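Gift Boxes for Small Items: Student Project Report

Group: Jonalyn Baluyot, Duygu Ağca, Berkay Gündoğdu
Supervisor: Hannelore Teuber
November 2021

The aim was to choose a box for a small gift set. A set holds one flat item, such as a red envelope, and one or two soft toys. The budget allowed up to 45 boxes.

We compared a folding carton with a lid and an open tray box. The lid pressed on the toys, so we kept the open box. Flat items go in first, against a wall. In our short survey, 67 students answered, and most of them preferred a bright color outside and white inside.

One problem is left. A flat item slides when the box is carried. Duygu suggested a paper strip across the floor, but we did not have time to test it.

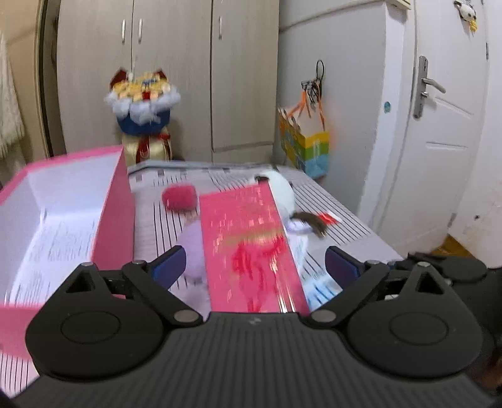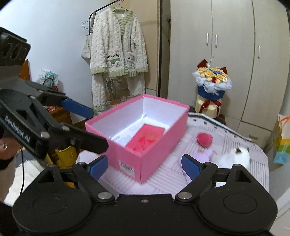
Packaging and Product Design Club, Vedano

The pink box is open in both pictures, with the soft toys on the striped cloth next to it. For the next round we would like to try a slightly deeper box and weigh each full set.

Related projects
Jutangate paper bag test
Tornemness: labels for small shops
Reusing gift ribbon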